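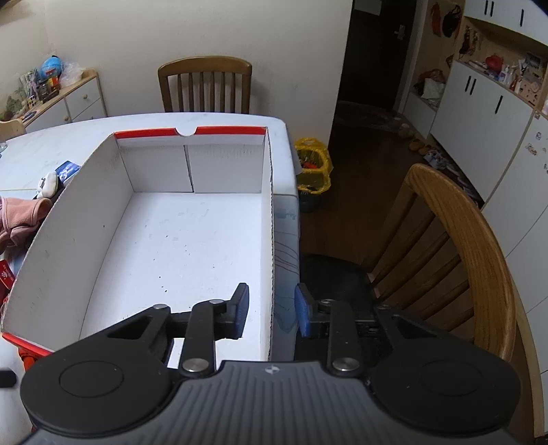
学生プロジェクト紹介　Bavelbridgeロボティクス演習

Bavelbridgeのロボティクス演習では、学生が手持ち式のグリッパーを用いて物をつかむ動作を実演し、その記録をロボットの学習に役立てる課題に取り組んでいる。演習を担当するAnnunziata Bortolotti講師に、課題の狙いと今年度の進捗について話を伺った。

本演習が現在の形となったのは2年前である。それ以前は、据え置き型のアームを学生が順番に操作する方式をとっていた。「一人が操作している間、ほかの学生は待つほかありませんでした。手に持てる道具であれば、各自が実習室の外でも作業を進められます」とBortolotti講師は語る。

現在の受講者は17名で、EtikとDustskaの2班に分かれて活動している。班の名称は学生の発案による。Etik班は箱への出し入れを、Dustska班は布類の扱いを主な題目としており、5月の中間報告までに両班合わせて462件の実演を記録した。

件数について尋ねると、講師は慎重な姿勢を示した。「件数そのものは評価の対象としておりません。同じ位置から同じ速さでつかんだ記録がいくら増えても、学習の材料としては偏ったものになります。学生には、箱の向きを変えること、手を入れる角度を変えることを求めています」

作業の場所についても、演習では特段の指定を設けていない。食卓や居間など、日常の生活空間で行うことがむしろ推奨されている。講師によれば、当初は机の上を片づけてから始める学生が多かったという。「きれいに整えた机で学習させたものを普段の部屋に持ち込むと、途端に成績が落ちます。これは講義で説明するよりも、一度経験してもらうほうが早いようです」

技術面で学生が最も苦労するのは、指を閉じる時機の判断である。人の手であれば触れた感覚に頼ることができるが、グリッパーを介すると手応えが異なる。Etik班では、箱の縁に指先が当たった実演を除外すべきか否かをめぐって議論が続き、最終的には除外せず、別の区分として残すこととした。この判断について講師は「私から指示したものではありません。失敗の記録にも使い道があると、班の中で結論を出しました」と述べた。

一方、Dustska班では記録の書式が統一されておらず、中間報告の直前に題目名を付け直す作業が生じた。講師はこの点を次年度への改善事項として挙げ、初回の授業で書式を配布する方針を明らかにした。

後期には、両班の記録を用いて学習させた動作を、Benedetti実習室のアームで検証する予定である。検証では、班ごとに相手方の題目を担当する。「自分が記録したものではない動作を評価することで、記録の取り方の癖が見えてきます。成功率の高低よりも、そこで何に気づいたかを報告書に書いてもらいたいと考えています」と講師は話す。

次年度の受講にあたり、プログラミングの経験は必須とされていない。ただし、毎回の作業記録の提出が単位認定の条件となる。

最終更新：5月
お問い合わせ：Bavelbridge ロボティクス演習事務室
© Bavelbridge　無断転載を禁じます
ページの先頭へ戻る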